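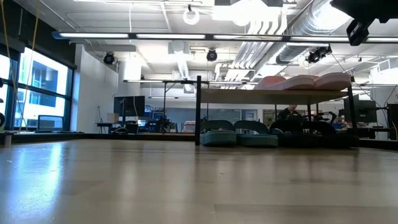
Attachment 1 on ticket 134: view across the bench from the fixed camera, teal and navy bins under the shelf.

Ticket 134
Project: Hillow (student sorting project, Clasis robotics club)
Opened: July 5, 2025
Status: Closed, with one thing left to watch

What we were seeing

Hello all, and thank you for being so patient with us while we got to the bottom of this one. The colour step in Hillow had been calling the navy bins "unknown" for most of the afternoon. The teal pair were picked up on every run, no trouble at all, but the two navy ones dropped in and out, and when they dropped out the planner simply stopped and waited for a target that never arrived. The students had already restarted the program more times than they wanted to admit to, bless them, and the error was always the same: code 121, target class not found.

What we tried first

We began with the cable, as one does. Reseated both ends, no change. Then we went back to the colour thresholds saved in February, which had served us very well at the Flevetska meet, and those were worse — they lost the second navy bin altogether. One of the younger members wondered whether the pink foam pads on the shelf were pulling the white balance about. It was a lovely idea and well worth testing, so we masked off the top of the shelf in software and ran it again. Same result, I'm afraid, but please keep the mask script, it's tidy work and we'll use it for the Nic Aodha challenge.

What it came down to

Exposure. The camera was set to automatic, and between the big windows, the light tubes and the glare on the pale tabletop it was settling on a value that suited the bright parts of the room. The navy bins are partly in shadow under the shelf plank, so their colour was being squashed down to nearly black, and the program couldn't separate them from the office chairs and other dark gear behind.

The fix

Exposure is now locked by hand at 400 in the camera settings file, and the navy class has its own lower brightness limit. We also narrowed the region of interest to the strip below the plank, so the monitors and chairs don't get a look in. After that we did 10 runs in a row and had all four bins labelled properly each time. There was a bit of a cheer, and somebody went off to put the kettle on.

Still to watch

Everything was tuned in bright daylight. I'd like whoever opens up for the next evening session to do a few runs with the sun gone and add the results to this ticket, even if they're perfectly dull. If code 121 comes back, please save the raw picture before changing any settings — we lost two good ones today by being too keen.

The old thresholds are still in the archive folder under their February name. Please don't load them on the Hillow bench.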